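Toy library opens wash-up corner

Families in Rutherford can now borrow pet toys as well as children's toys, after the Ellen Street toy library widened its collection this month.

The library has 439 items on its shelves and lends to about 30 households a week. Co-ordinator Naledi Mokgethi said members had been asking for dog and puppy toys since October. 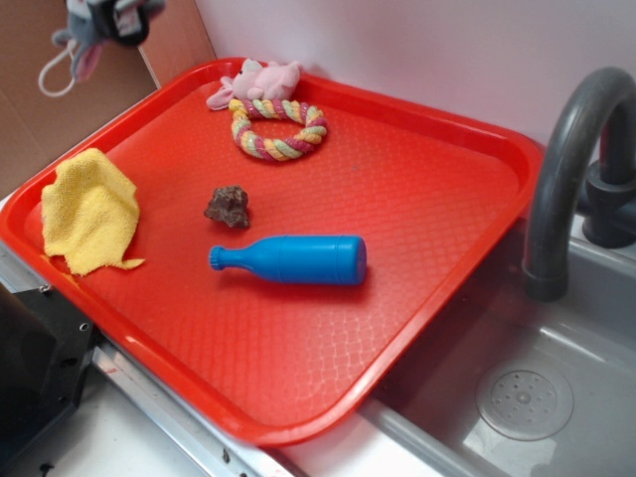
A plush toy, a braided rope ring and a blue plastic toy bottle on a red tray at the library.

Returned toys go onto a tray at the counter to be checked before they are lent again. Soft toys with loose seams are set aside for mending — Danjuma Okeke runs a repair table every second Saturday.

Membership costs $21 a year and covers up to four loans at a time. Pet toys may be kept for two weeks, and children's toys for three.

New members can sign up at the counter during opening hours.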